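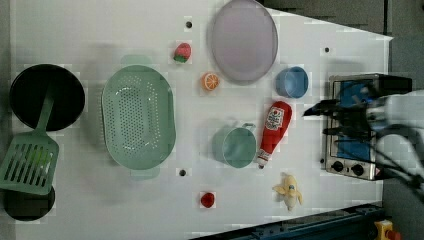 ### 3.2 Loan records and the coding of toy sets

The loan data come from the toy library in Mosside, which lends from a single room next to the public library and keeps its records on paper cards. Each card lists the set borrowed, the date out, the date back, the age of the youngest child in the household, and any note made by the desk at return. We were given the cards for two full lending seasons, each running from September through the end of May. The summer months were left out because the library opens only by appointment then and loan periods are often extended by phone without being written down.

The cards gave 1,205 loans. Of these, 704 could be matched to a household that also completed the home interview, and all results in Section 4 use the matched loans only. The unmatched loans were checked for differences in set type and length of loan. Puzzles were somewhat more common among them and outdoor toys less so, but the order of the main categories was the same.

Sets were coded by main use, following the scheme in Cavalcanti with two changes. First, we split "domestic play" into kitchen, cleaning, and doll care. Parents in the pilot interviews talked about these as separate kinds of play, and the library shelves them apart. Second, we dropped the category "mixed," which had been applied to more than a quarter of the sets in the pilot and told us very little. A set with more than one possible use was coded by the item type with the most pieces.

Kitchen sets were the hardest to code in a consistent way. They are rarely borrowed or returned as one product. A bag labeled "cooking" may hold pans from one maker and utensils from another, and its contents change as pieces go missing and are replaced. Items of the general kind found in these bags, such as frying pans, a slotted spatula, and a colander, can be seen in Figure 2. For coding we treated anything used to heat, strain, stir, or turn food as cookware, and anything used to serve or eat it as tableware. Toy food was coded separately. Strainers and colanders caused some disagreement at first, as several households kept them with bath or sand toys — in the end we coded them by the bag they were lent in.

Two coders, Lucimara Lins and Simone Frota, worked through the cards independently. They agreed on the category for most sets on the first pass. Disagreements were settled by going back to the library's inventory sheet for the season in question, and where the sheet was missing the set was coded as "other." Only the inventory for the second season is complete.

Length of loan was measured in days from the date out to the date back. The standard period is three weeks, with one renewal. Cards with no return date were excluded from the length analysis but kept in the counts. We did not treat a long loan as a sign that a toy was liked. Interviews in the Skerkeck study found that late returns had more to do with work hours and bus routes than with the child's interest, and our own interviews point the same way.

The home interviews were held with 70 households, and 65 of them agreed to a second interview at the end of the season. Questions covered where the toys were kept, who played with them, and which pieces were used most. Parents answered from memory. The full question list is given in Appendix B, along with the Kaletti play inventory, which we used without changes apart from the removal of two items on electronic toys.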